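Our meditation group is moving, and I have feelings

So I've been meaning to write about the retreat we did at Hesa back in April, and instead I'm going to write about floors and bells and singing, because that's where my head has been all month. Sorry to anyone who came for the retreat notes. They're coming. They're in a notebook under a pile of laundry.

If you're new here, I've been sitting with a small group for a bit over four years. We don't belong to any one tradition. Half of us came out of churches of one kind or another and never really left, a couple grew up with Buddhist grandparents, and the rest wandered in from yoga and stayed for the tea. We've been meeting in the side chapel at Endier, which used to be a proper parish church and is now a sort of shared building with a food pantry and a choir that rehearses way too loudly right when we're trying to settle. I love that choir. I have also had some very unholy thoughts about the altos.

Anyway, Endier needs its roof done and the chapel closes for the whole winter, maybe longer. So we've been looking for somewhere to go, and we've landed on a room at Watow, a community hall across the river. Nice light, a little kitchen, parking that won't make you cry. The rent is 42 dollars an evening, which we can manage if everybody remembers to put something in the bowl (you know who you are, and I am also who you are).

What I didn't expect was how much people would care about what comes with us and what stays behind. I thought we'd talk about chairs. We talked about the bell for an hour and a half.

The bell is a long story. It's a small brass hand bell that was already in the chapel when we started, and we've used it to open and close every sit. It belongs to Endier, so strictly speaking it should stay. But to some of us it IS the sound of practice at this point. I hear it and my shoulders drop two inches before I've done anything at all. One person said that was exactly why we should leave it, because if you can't get quiet without a particular bell then you've got a bell habit, and she'd be happy with a spoon on a mug. I went home annoyed. Then I tried the spoon on the mug, in my own kitchen, at six in the morning, and it was fine. It was a pretty nice mug. I was still annoyed.

Then there's the hymn. We close with one, just the one verse, no accompaniment, and it's a leftover from our churchy half. The tune is in an old psalter reprint we found in the vestry cupboard, with 1604 on the title page. I have no idea whether the tune is that old or just the book it was copied from, and the one time I tried to look it up I fell down a hole about metrical psalms and came out at midnight knowing nothing useful. We sing it badly. There are usually some 70 seconds of it, depending on who's leading and whether they've got a cold.

In the chapel it works because the stone does the singing for you. You put out this thin little sound and it comes back rounder. Watow has a low ceiling and carpet in the hallway, and when we went over for a trial evening and sang it, it just dropped on the floor in front of us. You could hear every single one of us. I could hear me! I stopped after the first line out of pure embarrassment and mouthed the rest.

And yet I keep coming back to that. In a beautiful room I can hide. I can let the room be prayerful on my behalf and sit in it like a bath. I've done a lot of that over four years, I think, more than I'd like. My grandmother said her rosary in the car, at the sink, in line at the pharmacy, and I don't remember her ever mentioning the acoustics.

There's a reading group some of us do on the side called Après... no, wait, it's Després, I get it wrong every time and I've been going since it began. We've been reading bits of the desert mothers and fathers very slowly, and there's a lot in there about staying in your cell, and how your cell will teach you everything. I used to read that as being about solitude. This month I've been reading it as being about not shopping for a better cell. I don't know that I'm right. Those people wove baskets all day and lived on bread, and I'm complaining about a hallway carpet.

We did the second trial evening last week and it went better. We faced the long wall this time, with our backs to the door, and put the candle on a low stool. Somebody's stomach growled all the way through the first sit, and there was a ping-pong game going in the room above us, tock, tock, tock, and at some point I quit waiting for it to end. Twenty-five minutes went by the way they do once in a while, where you open your eyes and feel like you've been handed something back. Then we sang, and I sang all of it.
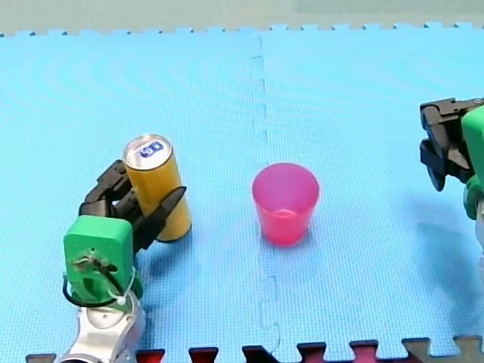

I posted a shorter version of this to our group list, and a reply came in from a member who signs off as Watow-side: leave the bell where it is, and please let's keep the verse even if it sounds terrible, maybe especially if it sounds terrible, and could we try it a little lower so the men aren't squeaking. Also, why are we only singing at the end? Where they grew up you sang going in, so that you arrived together, and the quiet came after.

I've been turning that over ever since. I'd always thought of the verse as the treat at the end, the thing that lets you stand up and go find your shoes. Singing first would mean walking in with your whole day still on you and opening your mouth anyway, before you've gotten calm, before you feel even slightly holy. It sounds awful. I want to try it.

So the plan for now is one verse going in, a tone lower, and silence after. The bell stays at Endier. I asked if I could ring it once on our last evening there and they said of course, ring it as much as you like, so I may make a nuisance of myself. Let the choir complain about us for a change.

If you're local and thinking of coming, we start at seven, and you don't need to believe anything in particular or be able to sing. Bring a cushion if you have a favorite. Bring socks too, the warm kind. Retreat notes next time, once I've done the laundry.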